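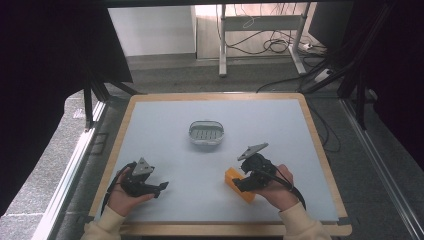
An orange block in the jaws of the right-hand gripper, an empty basket, and a person on the other end of both tools.

2586 shares
40 comments

Can It Do the Chores Yet? A Short Gallery
Words by Beca Pumphrey

I have been promised a robot that tidies up for as long as I have had things to tidy. Every spring there is a new round of clips, and every spring my sister sends me one with the message "yours soon!!" It has a kitchen in it that nobody cooks in, and a machine that moves one cup from the counter to the sink in the time it takes me to do the whole breakfast. Then the clip ends, usually before the pan.

So when I was asked for a gallery on whether machines can do household and shop-floor chores, I said I would rather look at the small dull stuff. Putting a thing in a basket is a chore. It is most of the chores, if you think about it. Toys go in a basket, socks go in a basket, returns at the store go in a basket, and the small parts on a packing bench go in a bin, which is a basket with harder sides.

The table is about as kind to a machine as a table can be. It has a plain pale blue-gray surface with a light wooden border, and the basket is sitting well clear of everything. Compare that to the top of my dryer, where there are 3 half-used bottles, a glove, a screwdriver, and whatever came out of somebody's pockets in April. If I were a robot I would want the blue-gray table too.

What I keep looking at is the sleeves. There is a hand behind each gripper, which means there is a shoulder behind it, and a pair of eyes, and a brain that has been picking things up since before it could talk. Tools like these are one way people try to teach machines: you do the job yourself with a gripper in each fist, record how the grippers moved, and hope a robot arm can learn something from the recording. I have no quarrel with that. It may well be the sensible way to go. But please remember it the next time someone tells you the chore is "solved" and shows you a nice smooth movement. Ask who was moving.

I put this to Silviu Avram, who spent years setting up packing lines and now mostly gets called when they stop. He was kinder than I was. A gripper with two jaws is a fair tool for a block, he told me, and blocks are a fair place to start. His trouble comes with the next 363 things on the shelf. He once watched a machine at Pinheiro handle boxed soap all morning without a miss, then lose its way entirely when the soap came in a bag. Same soap, same weight. They put a person back on it by lunch and the person stayed.

Larasati Lau cleans vacation rentals and has less patience than either of us. She does not care if a machine can pick something up. She wants to know if it can tell a guest's hair tie from trash, and if it will look under the bed without being told to. "Half my job is noticing," she said. "Then I bend down." She would take a robot that does the bending, though, and she would take it tomorrow - her knees are the reason she answered my message so fast.

And then there are the tools that are for one job only. A hand can hold a sock, then a screwdriver, then a sandwich. Machines tend to need something fitted for the task, and somebody has to fit it. In the next picture a thin metal rod with a small tip reaches up and to the left from the front of the right-hand gripper, and there is a bright orange block on the lower side of the same tool. I won't guess at what the rod is for. The basket has nothing in it.
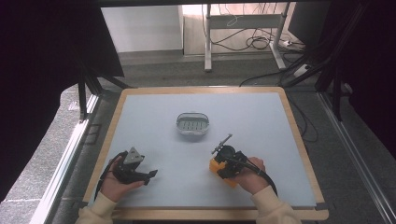

What I would need to see

My list is short and I have not changed it in a while. I want to see a machine do the chore in a home it has never been in, with the cat there. I want the clip to run from start to finish at normal speed, with the drops left in. I want to know how often a person had to step in, and whether that person was in the next room or had been running the arms the whole time. And I want to see it done again the following week, after somebody has moved the laundry.

Ruxandra Tănase, who reads these pieces before you do, thinks I am asking too much of a young field. She points out that dishwashers were bad once. They were, and for years people washed the plates before putting them in the dishwasher, and I know people who still do. That is the bit I worry about with home robots. I can see myself straightening up the living room so that the machine has a nice clear floor to straighten up.

On the shop floor I am a little less gloomy. A bench can be built around a machine in a way a kitchen can't, and if the parts are always the same and always face the same way, the thing can earn its keep. Lamduan Ruangrit runs the back room at Drikus and has a simple arm that stacks trays. She likes it. She also told me that roughly an hour of each shift goes to setting the trays out so the arm can find them, and that this hour did not appear in the brochure.

A note on the cables

Both pictures have a tangle of black cables behind the table, hanging from a white frame and spreading over the carpet. I mention it only as someone who would have to vacuum around it. Picking up a loose cable, working out where it goes, and coiling it without pulling the plug is a chore too, and I have yet to get a clip of that one from my sister.

If you have a machine at home or at work that does a real job from start to finish, with no one tidying up ahead of it, write in and tell me what it is and how long you have had it. Robot vacuums are welcome, but I have one already and I know about the rug.

40 comments | Share this gallery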